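Vilthorpe workshop rebuilds its training cell on screen first

The training workshop at Vilthorpe is changing the way it sets up its small robot arm. From July, every change to the cell will be tried in a simulated room before anyone loosens a bolt on the real one.

The work is led by Aarne Kallio, who looks after the workshop's machines. He built the room in Pirkimico, the simulation package the workshop already uses for its evening courses. The arm stands near the middle of a ribbed tan mat on a plank floor, with a small square object lying close to the gripper. Kallio does most of his checking from overhead.

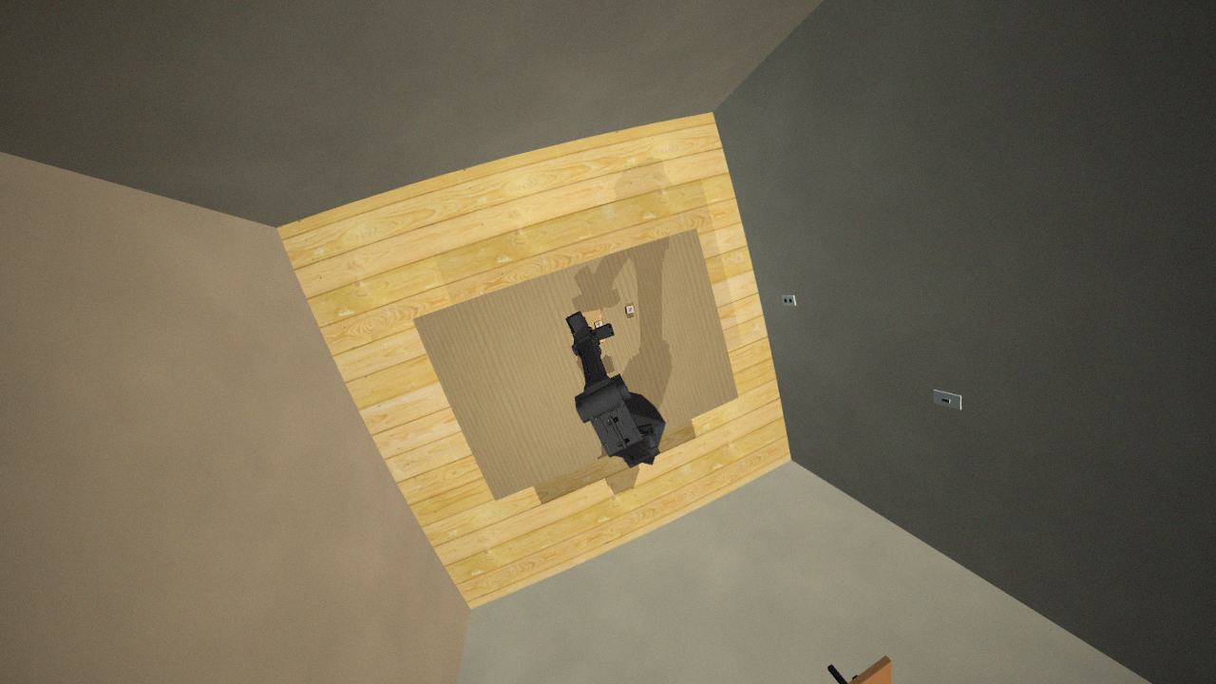 What is being checked

The first job is the position of the base. On the old layout the arm stood 310 mm from its reference mark, and the gripper ran short on the far side of the work area. Kallio has tried the base at 200 mm and at 500 mm and will settle on one of them after the next round of pick tests.

"We move it on screen, run the program and read the log," he said. "If a joint gets near its limit we go back and shift the base again."

The test program has completed 2,949 cycles so far. Joint limits and gripper closing points are saved after each run and will be copied to the real controller by hand.

Garus, which services the arm, will replace the wrist cable during the same stoppage – the old one has been repaired twice. New base fixings have been ordered from Güler. Evening courses will carry on in the simulated room until the cell is back in use.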